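May, early, and the kettle not yet boiled

Blood test results came through on the phone while I was cleaning my teeth, so I read them with a mouthful of foam and had to read them again afterwards. The iron is low. The proper word is ferritin, which I have been pronouncing three different ways to three different people depending on how confident they looked. It ought to be comfortably in double figures, and mine is 5. The message underneath said "Please book a routine appointment", and I have been trying to decide how routine a person should feel about it.

I rang the surgery at eight. I was in a queue. The music was pan pipes, and then a recorded woman reminded me that many conditions can be treated by a pharmacist. I shouted "I know" at her, and then the receptionist picked up and had plainly heard it. First appointment with the nurse is the week after next. In the meantime I'm to take one tablet a day and not to panic, and she said the second part as though I were the type.

So, Hasetti. That's the chemist's on the corner that used to be a shoe repairer's and still smells of it on warm days. The choice of iron is alarming. There are tablets, capsules, a syrup, a spray you do into your cheek, and some gummies in the shape of what I think were meant to be blood drops but looked like a run of small red onions. The man behind the counter asked whether I had a sensitive stomach. I said I had a sensitive everything, which he wrote down. I came away with Flirneck, which is tablets, dark green, and the size of something you would give a pony.

Took the first one at half past nine. The leaflet unfolds to the size of a road map and the list of side effects has both constipation and diarrhoea on it, next to each other, like a couple who aren't speaking. It also says "may darken stools", and I suppose it's good to have something to look forward to.

Later, after lunch

The leaflet says no tea within an hour of the tablet, before or after. I read this at 9.40 with a mug of tea in my hand, two thirds gone. The other thing is coffee. And milk. And eggs, according to some places and not according to others. Also wholemeal bread, and I took that personally, having eaten the stuff for twenty years on the understanding that it was a kind of insurance.

I did what you aren't supposed to do and went looking for more. There is a forum. Of course there is. People on it sign off with their ferritin levels under their names the way soldiers have ranks. One of them has 139 and is insufferable about it. I read for an hour and came away believing I have had low iron since primary school, that it explains my marks in geography, and that I should be cooking everything in a cast iron pan. I do own a cast iron pan. It is holding the shed door open.

Symptoms, for the nurse, because I'll forget them the second I sit down:

Tired. But who isn't.
Out of breath on the hill, the one up to the library, where I've been pretending to admire the view from the halfway bench since about February.
Cold feet. Longstanding. Possibly character.
Hair in the plughole.
Wanting to chew ice. I'd never have thought to mention it, only the forum says it's a famous one. I had put it down to the new freezer tray making nicer ice.

Jadwiga came round at two with a carrier bag. She'd heard from my sister, who'd heard from me at ten past eight, so the system works. In the bag were beetroots, a jar of beetroot, and a carton of beetroot juice from Śliwiński with a picture of a very healthy old man on it. I looked it up when she'd gone. There isn't all that much iron in beetroot. It's red, and I think that's as far as the reasoning went, and it's been going round families for generations on the strength of the colour. I drank a glass anyway. It tastes like licking a garden.

She also told me I look pale. I've looked pale since I was born. There's a christening photograph in which I can hardly be told from the shawl. But now that there's a number attached everybody can see it, and by the end of the visit I could see it too, and was pulling my lower eyelid down at the hall mirror the way Oskari showed me, to check whether the inside was pink. It was pink. I don't know what shade of pink. I've nothing to compare it with and I'm not asking the neighbours.

Had a lie-down. Slept two hours. Woke up with the pattern of the cushion on my face and no idea what month it was.

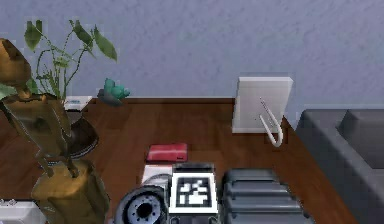 Jadwiga Czerwiński rang at five to say that liver was the answer and always had been, that her mother gave it to all of them every week with onions, and that not one of them had ever had a tablet in their lives. I asked if they'd ever had a blood test in their lives. She said they'd never needed one, on account of the liver. You can't get a knife into an argument like that. She's bringing some tomorrow. I said I'd have it with an open mind, and she said it was better with mash.

I do not like liver. I want that written down somewhere in my own hand before tomorrow. I last had it at school, where it came grey with a tube in it, and I remember a dinner lady standing over me until the bell. I'm prepared to believe it can be done better than that. It'd be hard to do it worse.

Evening

Oskari Lappalainen came for his supper and was told the news, and went straight to his own phone to see what his ferritin was when he had it done in the winter. It was fine. It was more than fine. He tried to be modest about it and went and stood by the cooker being full of iron. Then he wanted to know if I'd had the tablet with orange juice, and I said no, I'd had it with tea, and he put his fork down.

Vitamin C helps it go in, apparently. He has this from a podcast. I happen to know it's right because it's in the leaflet as well, on the back, under the bit about keeping it away from children, but I let him have it. So from tomorrow it's tablet on waking, with juice, then nothing for an hour, then tea. An hour. I've tried to think of the last time I was awake for an hour without tea and I believe it was a hospital appointment and I wasn't nice to anyone.

He has downloaded something called Zallitz on to my phone, to keep track of what I eat. You tell it your meals and it tells you how you've done. I put in today. It didn't know what to do with "glass of beetroot juice, under protest". It did say I'd had 1267 calories, which can't be right, as I hadn't yet told it about the biscuits. There's a little green leaf in the corner that's meant to perk up as you improve. Mine is lying down. I told it about the biscuits and the leaf didn't move at all, so I don't think it's listening.

For iron it gave me almost 4 milligrams for the whole day, not counting the tablet. There's no box for the tablet. Oskari says there's one if you pay.

What I had, for the record, as I've promised to be truthful in here if not in the app: toast, tea, tea, cheese sandwich, beetroot juice, tea, an apple, pasta with the spinach that had been in the bottom of the fridge long enough to be mostly a liquid, biscuits, tea. On the spinach, the forum says it's overrated, and there's something in it that hangs on to the iron and won't give it up. There's a long thread about it with two people who've clearly fallen out over this before. One keeps saying "as I explained in the other thread". So that's Popeye gone, along with wholemeal bread and the beetroots.

Lentils are still all right, as of tonight. I have lentils. I have had them since the old kitchen.

Half ten. Stomach making a noise like someone moving a wardrobe upstairs. Might be the tablet, might be the juice, might be the liquid spinach. I rang my sister to ask whether hers had done that and she said hers had gone the other way completely, for a fortnight, and then told me rather more than I wanted. She was on them after the twins. She says it was months before she felt any different, and that it came on so slowly she only noticed when she ran for a bus and caught it, and was so surprised she sat down in the wrong seat.

Months, then. I had been thinking the weekend.

Things to ask the nurse: why it's low in the first place (the forum has views, none of which I'm reading again at bedtime). Whether I can have the tablet every other day, which a lot of them on there swear by. Whether decaf counts as tea. Whether the ice is doing any harm. Whether she's ever met anybody who likes liver.

Juice is in the fridge door. Tablet's on the bedside table on a saucer. Kettle unplugged, so that I have to think about it. Must get the pan in from the shed, and find something else for the door.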